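Besora Desk setup guide
Section 4: Setting up a new listing for coverage

Updated 2 Mar 2018. Replaces the old PDF from Wyn. Please throw that one out, the screens in it are two versions back.

Who needs this section: anyone opening a coverage file on a company that just listed or is about to. If the company has traded for over a year, go to section 5, the steps are shorter.

Before you start

Have these open or you'll be hunting for them halfway through:

The final prospectus (not the draft. The final one.)
Your Besora login, with editor rights. Viewer rights will let you type everything in and then refuse to save. Known problem.
The ticker and the exchange
Share count after the offering, basic and diluted
Date the lock-up ends

No diluted count? Stop and get it. You can technically go on without one but the valuation page will fill in the basic number and never tell you.

4.1 Create the file

1. Log in. Top menu, Coverage, then New File.

2. Pick template "Recent Listing". Do not pick "Standard". The two look the same for the first three screens and then Standard asks for five years of history, and it won't let you back out without losing what you entered.

3. Type the ticker. Wait for the name to fill in by itself. Can take a few seconds, more in the morning when everybody is on.

4. Name doesn't fill in? Ticker is too new for the feed. Tick "Manual entry", type the legal name exactly as it is on the prospectus cover, including the Inc. or Ltd. The feed matches on the full name later and one missing period means it never links up.

5. Set reporting currency. This is the currency in the financial statements, which may not be the one the shares trade in. People get this wrong a lot.

6. Save. You get a file number. Write it down somewhere, you need it at 4.4.

Note: if you see "Duplicate file" somebody on the team already started one. Search first under All Files, including Archived. Ask before deleting. Sang Kiều lost most of an afternoon's work on Kneževič that way.

4.2 Enter the offering terms

7. Open the Offering tab.

8. Fill in the original price range, low and high. Then the revised range if there was one. Then the final price. Three separate boxes. Don't overwrite the first with the second, the whole point is to see how the range moved.

9. Shares offered. Split it by who's selling: company (primary) and existing holders (secondary). Only the primary part brings cash into the business. If you put the lot under primary the cash balance comes out too high and so does everything after it.

10. Over-allotment. Set to "Not exercised" until there is a filing that says otherwise. A news story isn't a filing.

11. Underwriting discount. Enter per share, in currency, not percent. If all you have is a percent, multiply it out against the final price. The box takes either and assumes per share, so typing 7 for seven percent gives you a fee of 7 dollars a share. We have sent that out once. Not again please.

12. Net proceeds should now show at the bottom. Compare with the Use of Proceeds page in the prospectus. Small gap is fine, that's usually offering expenses. Big gap, go back to step 9.

CAUTION: Saving the Offering tab locks the final price. To unlock it you need Brendan Madigan or Cường Khương. Check it twice, save once.

4.3 Load the financials

13. Financials tab, Import, From Spreadsheet. Use the Irnel import sheet and nothing else. Your own sheet might look right and still load with the columns shifted over by one.

14. Choose Annual or Quarterly at the top BEFORE picking the file. Change it afterward and the import clears.

15. Units. Prospectus tables are mostly in thousands, but share counts and per share lines usually aren't. Set units row by row where they differ. Quick test: a revenue line that says 2,111 in a thousands table should read as 2.111 million on the summary. If it reads as two thousand one hundred eleven dollars, units are off. 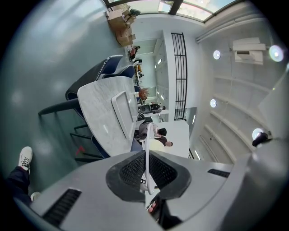
16. Map the lines. Besora guesses at this and gets most of it. The ones it misses:

Subscription revenue and service revenue lumped together. Split them. They grow at different speeds and have very different margins.
Stock compensation. Should sit in its own line, not inside G&A.
Capitalized software. Goes under investing, not operating.
Preferred shares that convert at the listing. Map to "Converts at IPO", otherwise they get counted as debt.

17. Hit Check Totals. Green, carry on. Red, it shows you which year doesn't add up. Nine times in ten it's a negative number which was in brackets in the original and came through as positive.

18. Save as Draft. Not Final. Final is at 4.6.

Note: the import sheet takes 100 rows at most. Anything after that is dropped without a mesage. If you have more, import in two parts and choose "Add to existing" the second time, not "Replace".

4.4 Set up the peer group

19. Peers tab. Enter your file number from step 6.

20. Add at least 5 companies. Fewer than that and the median jumps around every time one of them reports.

21. For each one put a reason in the Why box. One line. "Same customers" is ok. "Tech" is not ok. Sơn Thân reads these and will send it back.

22. Set every peer to the same period. Default is last fiscal year, which is no good if half your list closes its books in April. Use trailing twelve months unless you have a reason.

23. Pick the multiples. For a company with no profit yet: EV to revenue and EV to gross profit. Turn off P/E. If you leave it on it prints a negative number on the front page and clients call.

24. Outliers. Tick "Show, don't use" for any peer in the middle of being bought. Its price is the deal price and tells you nothing about the group.

4.5 Alerts and dates

25. Dates tab. Enter the lock-up end. If it's staggered, enter each release as its own line with the share count next to it.

26. End of quiet period. Enter it by hand, the system doesn't work it out. Nothing gets published before this date if our firm had any part in the deal. Not a draft, not a table, not an email with "just some thoughts" in it.

27. First earnings date, if announced. If not, leave blank. Do not guess. A guessed date goes to the shared calendar looking exactly like a real one.

28. Price alerts: set one at the offer price. Falling under the offer price is news whatever you think of the company. Others are up to you, but keep it to a handful, the alerts all go to the one inbox.

29. Filing alerts: turn on all types for the first year. Yes it's a lot of email. You can cut it back after the first annual report.

CAUTION: Alerts follow the person who created the file, and don't move when the file is handed over. New owner has to go into Dates, Alerts, Take Over. If you're going on leave, get your cover to do this while you're still in.

4.6 Check and release

30. Open Summary. Read it top to bottom like you've never seen the company. Look at:

Market cap. Diluted shares times last price. Do it on a calculator.
Enterprise value. Should be lower than market cap if they raised cash and have no debt. If it's higher, the proceeds didn't get through, see step 12.
Growth rates. Anything almost doubling, go back and check that both years are full years. Short first years are common.
Gross margin. Compare to what the company says about itself in the prospectus.

31. Send for review: button top right, choose a reviewer. Cannot be yourself, even though your name is in the list.

32. Reviewer gets a link. Comments come back in yellow. Answer every one, even if it's just "ok", the Release button stays gray until they're all closed.

33. Release. Status changes to Final and the file goes out to the Stekance portal, where clients see it. There's a delay before it shows up, so don't hit Release a second time. Twice makes two copies and only support can pull one back.

Common problems

File won't save, no error. You have viewer rights, or the session timed out. Copy your notes into a text file before you log in again.

Name shows but no price. Feed hasn't picked up the ticker. Happens on the first day of trading. Leave it overnight. Still nothing, send the ticker and exchange to Cường.

Net proceeds negative. Discount went in as a percent. Step 11.

Share count changed by itself. Feed overwrote your manual number with the basic count. Click the little padlock next to the box to hold yours. Do this for diluted on every new listing untill the first quarterly report is in.

Two share classes and market cap looks half of what it should. Only one class is being counted. Offering tab, Classes, Add, put in the unlisted class at the same price as the listed one.

Peers page blank. File number typed with a space at the end.

Chart starts at the offer price, and you want it to start at first trade. Summary, Chart Options, Start From. Default can't be changed for the whole team yet, asked for it.

Changes since the last version of this section: steps 9 and 24 are new, step 20 used to say three. Old step on faxing the sign-off sheet removed. Section 5 still has the old screen names, will fix.

Questions on the tool go to Cường Khương. Questions on what number to use go to Sơn Thân. Mistakes in this guide, Wyn Lougher, with the step number please.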